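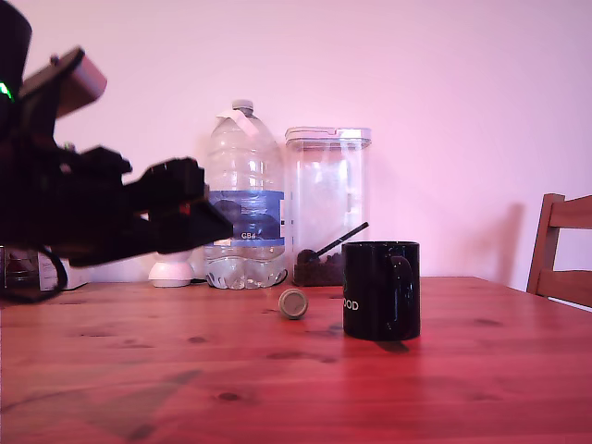
Foro Skusero > Manipulación > Enseñar tareas a mano o por mando

Tema: Coger la garrafa, ¿guiando el brazo o con mando?

pindaro_rm
Estoy grabando demostraciones para que el brazo coja la garrafa de agua por el cuerpo y la acerque a la taza. Guiándolo con la mano sale bien, pero al reproducir la trayectoria la pinza llega torcida en cuanto muevo la garrafa. Con el mando me cuesta mucho la altura. ¿Con cuál seguiríais?

tornillo_flojo
Con el mando. Cuando lo llevas a mano corriges con la muñeca sin darte cuenta, y eso el brazo luego no lo repite igual. Además tu mano sale en las imágenes y en la ejecución no va a estar.

Huiling Zou
No estoy de acuerdo. Para una tarea de contacto prefiero la mano, se nota cuándo la mandíbula de abajo empieza a empujar el plástico. Con mando sin retorno de fuerza acabas aplastando la garrafa o tirándola. Lo de la mano en la imagen se arregla reproduciendo la trayectoria y grabando en esa segunda pasada.

tornillo_flojo
Sí, pero entonces haces cada demostración 2 veces.

Huiling Zou
Las hago 2 veces y tiro menos.

marga_cullach
En Cullach empezamos en mayo con mando y al principio era un desastre. Lo que nos funcionó fue bajar la velocidad y partir la tarea en 4 tramos: acercar, cerrar, levantar, dejar. Una pregunta, ¿la garrafa la dejas a medias siempre? El peso cambia bastante y yo variaría el nivel.

pindaro_rm
De momento siempre igual. Lo apunto. El bote del café y la taza los quiero dejar en la mesa, la siguiente tarea es con el cacito.

tornillo_flojo
Pues muévelos entre toma y toma. Si el bote está siempre pegado a la derecha de la garrafa, aprende eso.

marga_cullach
Y quita el tapón pequeño que está suelto delante – si la garrafa se apoya encima al dejarla, se vuelca.

pindaro_rm
Quitado. Voy a probar con mando y velocidad baja, y si no sale vuelvo a la mano con la segunda pasada. Subo los resultados a este mismo hilo.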